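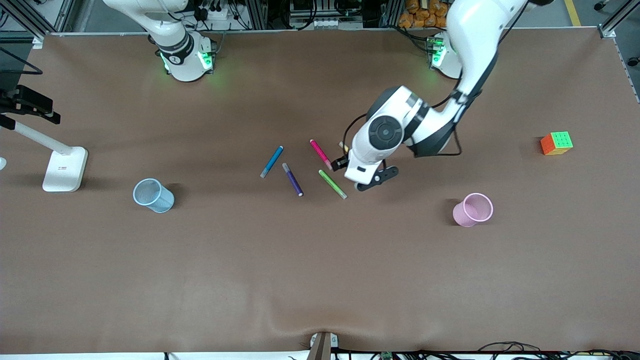
Markers and mesh pen cups on the brown tabletop.

November 8, 2019

Villa feed, bedroom counts. Continued from the March notes.

Reran the import from Grivitz against a clean table. 1,020 listings came through, all with a property code and a nightly rate. Bedroom count in the feed disagrees with the count in the description text for 296 of them. Same rule as before: description text parsed by Goh, feed value taken as is, no manual fixes before comparing.

Went through the mismatches by type. The largest group is sofa beds. Grivitz owners enter a living room with a sofa bed as a bedroom, and Brostik then shows it to guests as one. The next group is split properties, where the main house and the guest annex share a code and the text only talks about the main house. The rest are typing errors or old text left in after a renovation.

Furno is the bad case. The feed says 7 bedrooms and the text says three. Hendrik Brouwer called the owner. The property is a main villa with three bedrooms and a separate lower house that can be booked with it or without it. Both numbers are right for some booking. We have no field for that. For now Furno is entered as the main villa only, and the lower house is held back from Brostik until it has its own code and its own rate.

Sleeping capacity is a separate problem and I did not touch it today. Note that capacity is currently computed from bedrooms times two when the field is blank, so every wrong bedroom count also gives a wrong capacity. Turn this off before the next push. A blank should stay blank and go to the review queue.

Changes made to Goh:
- "open plan" no longer adds a room
- "master bedroom and two further bedrooms" now reads as three (it read as two)
- "studio" gives zero bedrooms and sets the studio flag
- "en-suite" is tied to the nearest bedroom and does not create a bathroom on its own if a total is given later in the text

Reran on the sofa bed group only. Parser output looks right on the ones I opened. Full rerun still to do - the staging table was locked by the photo job and I did not want to kill it.

Pool fields: "shared" and "private" both set on several split properties, same cause as above. Leave until the codes are separated.

Open:
- ask Grivitz for a sofa bed field, or at least a note in the room type
- Hendrik to get the lower house rate from Furno
- full rerun once the photo job is done, save the diff next to the March one
- check whether Brostik caches the old counts after an update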